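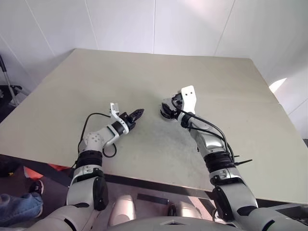
Duvham 大型作業台 ベージュ天板(中古・現状渡し)

管理番号 2151
メーカー Duvham
取扱 Praltport
状態 使用感あり
天板 長方形、淡いベージュ、つや消し
天板の厚み 40ミリ(メーカー資料の値)
引き渡し 店頭またはチャーター便
更新 2024年5月16日(木)
担当 Asmaa Erraji

Duvhamのカタログを読むと、この作業台は「あらゆる現場の中心になる一台」だそうです。ずいぶん大きく出たものだと思います。広くて平らな板に脚がついている、というのが私の理解で、作業台としてはそれで十分です。ただ、カタログの言葉をそのまま写して売る気にはなれないので、以下は店で見て、触って、納得できた範囲だけを書きます。

天板について
色は淡いベージュ。カタログでは「ナチュラルサンド」という名前がついていますが、砂と言われても砂に見えたことは一度もありません。薄いベージュを探している方はそのまま薄いベージュだと思ってください。表面はつや消しです。照明が真上にある部屋で使うなら、光沢のある天板より目が楽だという意見はよく聞きますし、これについては私も同感です。

中央に灰色がかったくすみがあります。仕上げが少し擦れているようにも、粉っぽい汚れが残っているようにも見えます。どちらなのか断定できないので、断定しません。「清掃でほぼ消えます」と書けば早く売れるのでしょうが、消えなかったときに電話を受けるのは私です。気になる方は、消えないものとして検討してください。それで構わないという方にだけおすすめできます。

「傷に強い特殊仕上げ」について
メーカー資料にはこう書いてあるのに、試験方法の記載が見当たりません。何で引っかいて、どのくらいの力で、何回やったのか。3月に問い合わせたところ、返ってきたのは同じカタログのPDFでした。よって当店では「傷に強い」とは表記しません。刃物を使う作業ならカッティングマットを敷く、重い工具は引きずらずに持ち上げる。普通の作業台と同じ扱いをお願いします。

素材の表記も当てになりません。資料の表紙側では「厳選素材」、裏の仕様欄では「複合材ほか」となっています。「ほか」が何なのか知りたいところですが、書いていないものは書けません。溶剤や高温の器具を直接置く予定がある場合は、この商品は避けたほうが無難です。

厚み40ミリは本当に必要か
厚い天板は安心感があります。その代わり重い。資料上の厚みは40ミリで、Duvhamはこれを最大の売りにしていますが、書類を広げたり、部品を並べたり、布を裁ったりする程度の用途なら、正直なところここまでの厚みは要らないと思います。小型の万力を縁に挟む方は、先に万力の開口を測ってください。挟めると思って買って挟めなかった、という返品を以前お受けしました(同じ理由での返品は、いまはお断りしています)。

耐荷重について
メーカーの公称値はありますが、掲載を見合わせています。天板全体に均等に載せた場合の数字なのか、一点に載せた場合の数字なのかが資料から読み取れないためです。重い機材を載せるご予定があれば、機材の重さと設置面の大きさをお知らせください。こちらで判断できないときは、判断できないとお返事します。

他の品と迷っている方へ
よく比較されるのがRarnuvuraの折りたたみ式と、Kanaujiaの昇降式です。Rarnuvuraは片付けられるのが利点で、広げたときの面積はDuvhamに及びません。毎日たたむつもりで買って、結局広げっぱなしというお客様が多い品でもあります。Kanaujiaは高さが変えられて便利ですが、値段が跳ね上がります。立ち仕事と座り仕事を一日に何度も切り替える方以外に、その差額を払う意味があるかどうか。私は疑っています。

広い面がずっと出ていてほしい、高さは一つでいい、見た目の多少のくすみは気にしない。この条件に当てはまるならDuvhamで不満は出にくいはずです。

搬入の前に
天板は分割できません。エレベーターの奥行き、廊下の曲がり角、ドアの有効幅を必ず実測してください。図面の数字は信用しないほうがいいです。建具の枠や手すりの分だけ狭いことがよくあります。階段上げは別料金で、当日に追加でのお申し出はお受けできません。

組み立ては、メーカーによれば「お一人で簡単」。脚の固定ボルトは8本で、締めること自体は確かに簡単です。天板を裏返すのは一人では無理です。二人以上でお願いします。ボルトは最後まで一気に締めず、全部を仮締めしてから本締めにしてください。

保証と返品
中古品につきメーカー保証はありません。店の保証は脚のぐらつきと天板の反りに限り、お渡しから8日間です。短いと言われますが、設置して一週間使えばどちらも分かります。天板中央のくすみは保証の対象外です。

付属品
固定ボルト一式
組み立て説明書(コピー)
「専用クリーナー」は付属しません。以前の取扱品に付いてきたものを試しましたが、固く絞った布と中性洗剤で拭いたときとの違いが私には分かりませんでした。

現物の確認
Praltportの倉庫でご覧いただけます。前日までに管理番号を添えてご連絡ください。くすみの見え方は照明でかなり変わりますから、できれば昼間にお越しください。取り置きは、現物をご覧になった方に限ってお受けしています。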